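Home | Diary | Archive | About
2023-12-11 | Zoi Manolakis
1 min read

Cleared out under the kitchen sink after lunch. I'd been putting it off since July. The Clena bottle had leaked onto the shelf paper, so that came out and went in the trash. Wiped the shelf down twice and left the doors open for 60 minutes.

Put the checkered cloth on the table and started the big white-lined box for the Fjeld apartment. Only the sponge and a couple of small odds and ends have gone in. The pans can wait until tomorrow. Paid 19 dollars for tape and a new dish rack. Soup for supper, in bed by ten.

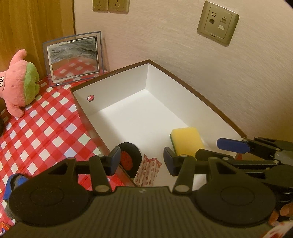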